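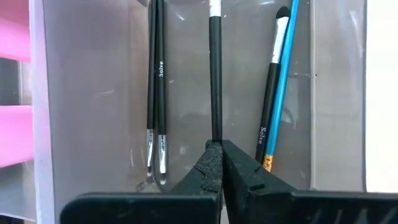

Customers kept asking Vosorby for a brush holder they could see into, one reply to the company's July survey put it, "so I stop tipping the whole thing out to find the small ones." The survey drew 1,563 responses, most of them from people who keep their makeup brushes standing up in a cup or a drawer insert.

Vosorby will start selling the Curnow organizer in August. It is made of smoky gray see-through acrylic and holds brushes upright. Thin eyeliner brushes and thicker face brushes can share a compartment, and handles may stand straight or lean.

The Curnow comes in 2 sizes. The smaller one is meant for a bathroom shelf and the larger one for a dressing table. Both can be washed by hand with mild soap and dried with a soft cloth. Abrasive pads will scratch the acrylic and should not be used. Brushes are not included.

A first run of 1,000 organizers will go to the Vosorby store in Flonport and to Tu, which will carry the smaller size only. Online orders open the same morning at 9 a.m. and are limited to 5 per household.

Stores that want to stock the Curnow can request a price list and a sample from the Vosorby sales office in Flonport.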